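Open day talk – Drutcombe hall, 12 minutes plus questions

Start: hello, thank Ashok Uniyal for the room and for the coffee. Fire doors are left and back. Phones on silent, mine too.

Who I am – Anju Maurya, I run the handling bench at Bradora. Not the sales side. If anyone wants prices see the desk by the stairs.

Opening bit: ask for hands up. Who has a robot vacuum? Who has had to rescue it from under the sofa? Wait for the laugh, don't talk over it like last November.

What they'll see today
Three stations. Big arm behind the fence (Chaturvedi cell), the sorting line, and our table. Our table is the small one and people walk past it. Tell them to stop at it!!

Say why the big arm looks so clever. It does one move, same part, same place, all day. Lovely to watch. Shift the part by the width of a thumb and it closes on air. Pause there.

Then: most jobs at home or in a shop aren't like that. Things get put down any old how. That's our bit of the work.

How we teach it
- person holds the gripper in their hand and does the job
- camera on the tool sees what the tool sees
- do it again. And again. Move things a bit each time
- the arm learns from all those goes, nobody types in the moves
Keep this SHORT. Last time I lost the back row on "policy". Say "what it's learned" instead.

Mention Grikau – name of the trial, runs to the end of spring, 4 people on it. Don't get drawn on who pays for what, Ashok will take that one.

Everyday objects, on purpose. Cups, pegs, socks, balls. Nothing made specially. School groups like this part, and someone always asks if it can do their homework. (Answer: it can't hold the pen yet.)

Clear plastic slide
Slow down for this one. Hard for a camera, see-through stuff. Edges come and go, lights bounce off it, the far side shows through the near side. We get by because we've seen such a lot of it sitting at odd angles.
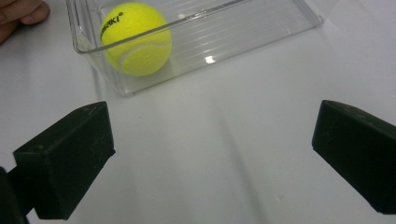

Same goes for white on white – you and I guess where the wall of a tub is from one thin shiny line. The machine has to learn to do teh same, and it only learns from goes where a person got it right. So a sloppy go is worse than none. Stress that.

Also soft things versus hard things. A ball gives a bit when you squeeze, a mug doesn't. Bring the mug up from the table. NOT the good one.

Have a go
Five at a time at the table please, under 12s with a grown-up. Open wide first, come in slow, close gently. Most people rush the closing. Allow around 3 minutes each or the queue hits the door.

Likely questions
Will it take jobs – be straight, some tasks yes, say which ones I'd be glad to see go.
Is it safe – hand tool has no motor power worth worrying about, the big arm stays fenced.
When can I buy one – you can't, sorry.
Does it record me – the camera looks at the table, hands do get in. Sign on the board says so, point to it.

Close: thanks, next talk after lunch, Ashok has the leaflets. Leave the last slide up while peopel move.

Check the clicker batteries.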